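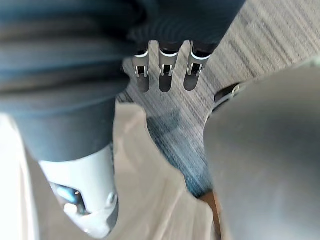 Page last changed: 12/20/18

2 min read

I finally got to the Stolia open day, and yes, I went for the laundry! They've set up a mock living space on striped gray carpet, with a washing machine against the back wall and a white basket up on a wooden platform. There's even a teddy bear in a box (I want one for my desk).

Beca Kneath showed our group of 8 around and let us ask anything. My question was the obvious one: can it do my wash yet? She said sorting, mostly, folding, no. Towels are fine, but anything with sleeves gives it trouble, and she'd like 4 more months on socks alone. Fair enough, so would I.

I liked the two-cloth job best, a black one in one gripper and a teal one in the other, both all bunched up like my own laundry on a bad week.
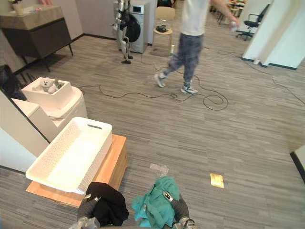

Getting there

Take the 106 bus to Skamenby and walk back past the bakery. The tour is free, but book ahead, the November one filled up fast.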